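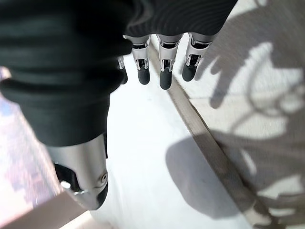

January, started just after nine

Skiltuvico, subtitle respot, reels one to four

Back on the gangster picture. For anyone picking this up after me: the scan came over from Grellel last night, all four reels, and the old English subtitle file came with it. The old file was made from the video master and the new scan is from the release print, so nothing lines up past the opening titles. I knew it would drift. I didn't know it would drift in jumps!

Reel one first. Loaded both into Bisska, slid the old file along until the first line (the barman saying they're closed) sat on the first syllable, and let it run. Lovely for the whole bar scene, then the brother walks in and suddenly every title is late. Went back and forth over it and found the print is missing a bit in the middle of the card game. It's a jump in the picture and a little thump on the track, so I'd say an old splice where somebody mended a break and lost frames doing it. Counted against the video master: 40 frames gone. That's enough to make a punchline land on the wrong face.

So there's no single offset that will do. I've gone with a separate offset for every stretch between joins, and I'm putting a marker in Bisska wherever the print jumps, coloured red, named with the reel number and the last word spoken before the cut. Please keep to that naming if you add any. I tried numbering them plainly to begin with and got in a muddle by the second reel.

Titles changed so far in reel one: nearly all of them, if only by a nudge. Total in the old file for that reel was 168, and I've merged a few where the translator had chopped one sentence into three tiny flashes. There's a speech in the car, the old boss telling the driver how he lost the restaurant, that was cut up so small you spent the whole scene reading and never once looked at his hands on the dashboard. He's wonderful in it, too. I've made it longer titles with more breathing space and let a couple of the "you know"s go.

11.20

Tea, then reel two.

Note on the slang. The old subtitles have everyone calling the detective "the fuzz", which I suppose was fine when it was done but it makes the whole gang sound like they're in a different film, a much sillier one. I've changed it to "the law" for the older men and just "police" for the girl at the garage, who never uses slang in the original as far as I can hear. Leave the two "copper"s in the dockside argument. They're shouted and they need to be short.

Also the nickname. He's "Matchstick" in reel one and "the Match" in reel two and, for one glorious title, "Matches". All Matchstick now.

Reel two has the chase, and hardly any talking in it, so I thought I'd get through it in no time. Wrong! The radio in the police car goes more or less all the way along and none of it was subtitled before. Some of it is only noise and call signs. But there's a bit right before they reach the tunnel where the voice gives the wrong street, and the detective looks at the radio, and if you don't know what was said the look means nothing. I've added a title for that and one for the correction afterwards. Italics for radio, same as we do for phones.

Kept the rest of the radio chatter bare. I did try subtitling the lot and it was dreadful, like somebody talking through the good part. 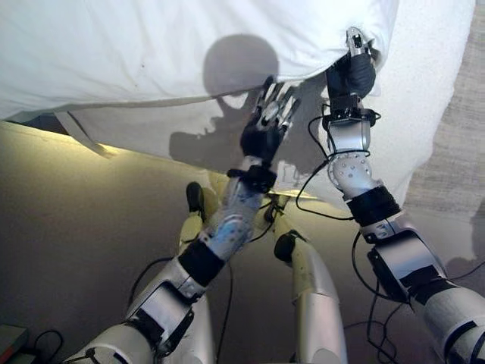
Head-and-shoulders shadow on the white sheet.

1.45

Reel three. The sound on the print is quieter here than in the other reels, with a steady crackle over the hospital scenes, and I had to put the good headphones on to find the starts of words. Bisska's waveform was no use to me at all in the corridor bit, it's just a solid fat caterpillar from one end to the other. Did it by ear and by lips.

Two things to query with Grellel:

The changeover marks at the end of reel three come much earlier than I'd expect, and there's a good stretch of picture after them. Could be that the reel was made up again at some point with a tail from another print. The colour does go a touch pinker. Want to know if they saw it at the bench.

The freeze on the staircase is longer than on the video master. I think the print is right and the master was trimmed, but I'd like somebody else to look before I stretch the title over it. For now the title goes out at the old point and we have a silent still of him on the stairs, and I must say I like it better.

The wire-tap conversation: two people talking at once, one on tape and one in the room. The old file put them both on screen as one block with dashes and I couldn't follow who was who. I've staggered them. Tape in italics, room in plain, never more than two lines up together. It means we lose "and bring the other coat" from the tape side, but the coat never comes back so I'm not grieving.

3.30

Reel four, the finale. Shorter list of titles than I remembered, most of them in the first scene, then it's all rain and shoes on gravel. One jump in the print, small, in the boatyard, marker added.

The last line. I've been fiddling with this for 15 minutes and should stop. Old version: "I would have let you go." What he says is nearer to "I was going to let you go", and it matters a lot, since in the first one he's making an excuse and in the second he'd made up his mind. Gone with the second. It's longer by a few letters and has to clear before the cut to the water, so I've brought it in early, right on his breath. Played it through several times at full speed and I can read it without hurrying, but I know what it says, so I'm a useless judge. Somebody fresh, please.

The Ochoa wants the file early so they can run it in the big screen before the public show. Their projector puts titles lower than ours does, and last time the descenders got lost in the masking, so I've lifted the whole lot by one step in the Ochoa version only. Our own copy stays where it was. Both are in the Skiltuvico folder, and the Ochoa one has "raised" on the end of its name.

Still to do: song lyrics in the nightclub (are we doing them? I say yes for the first verse and no after), spelling of the ferry's name, which is painted one way on the hull and said another way by everybody on it, and a full watch-through from the top with the sound off to catch anything that flashes by too fast.

Headphones are back on the hook. The left side cuts out if you turn your head, jiggle the plug.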